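Notes for the talk: a hand-held gripper from the shared workshop

Slot is 2 in the afternoon. Skip the history if the previous speaker runs over.

Opening

Project name is Skornholm. It is a two-finger gripper held in the hand, with a camera on it, so that a person can do a task at a table and keep a record of what the fingers did. The matching arm is a separate job and gets one mention at the end.

Say early that this was built in the Kurkeck workshop by members, in evenings. Budget was 900 dollars for the first unit and we finished under it. The second unit cost less, as the drill jig and the print settings were already paid for in time.

Linkage

Parallel linkage on each side, metal, painted teal. The colour was left over from a bike frame. It has stayed because it is easy to pick out from the black parts when checking video.

First version was printed. It flexed sideways under load and the finger tips stopped meeting. Do not spend long on this. Most of the room will have made the same part and had the same result.

Go through the order of assembly:
Press the inserts before anything else is fitted.
Pin the linkage dry and work it by hand through full travel.
Check that both sides reach the stops together.
Fit the pads last.

If one side reaches the stop first, the fault is nearly always a burr in a pivot hole. Filing the stop to match hides the fault and it comes back.

Inserts

The mounting block has a round hole with a brass-coloured lining. We set the inserts with a soldering iron and a flat tip, slowly, and stop just proud of the face. Let it cool under a flat weight. Ours went in crooked on the first two blocks and both blocks were scrapped.

Ask who has a press for this. We would like to borrow the idea.

Pads

Finger pads are flat and rectangular with a matte black face. We tried three coverings. The smooth rubber gripped well and then picked up dust from the bench and gripped badly. The one we kept has a slight nap to it and does not shine under the ceiling lights, so the tracking holds up better.

Life so far: 500 open and close cycles on one set with no lifting at the corners. That is a bench figure with an empty hand. We have no proper figure for loaded use and should say so if asked.

Table

White top, pencil grid drawn straight on it. The grid is there so an object can be put back in the same place between runs. Printed paper was tried first and it curled at the corners.

Turn the square through 90 degrees and check it against itself before drawing anything. Our first grid was out of square and we lost an evening of recordings.

Pencil is faint on video. That is fine for placing things by eye. It is no use as a calibration target, and we use a separate printed board from Rebane for that. 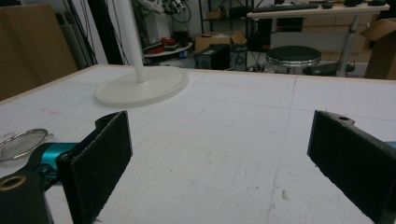

Slide 6. View between the fingers, gap open, table grid behind.

Leave this up while covering the camera position. Points to make:
Both pads have to stay in view at full opening. Ours come in from the sides, low down.
The camera sees past the bench to the computers, the stool and the shelving. Anything trained on this gets the room as well as the table.
Objects left near the fingers, such as the round metal piece with the mesh centre at far left, end up in the recording too.

Known faults

Play in the pivots grows with use. Shims fix it for a while.
The cable exit on the Rison handle rubs the wrist. New handle is drawn, not printed.
No lock for the open position yet.

Close

Drawings are in the workshop folder under Skornholm. The arm mount uses the same bolt pattern as the handle. Bring the second unit down off the stage for anyone who wants to hold it, and take the pads off first if there is food about.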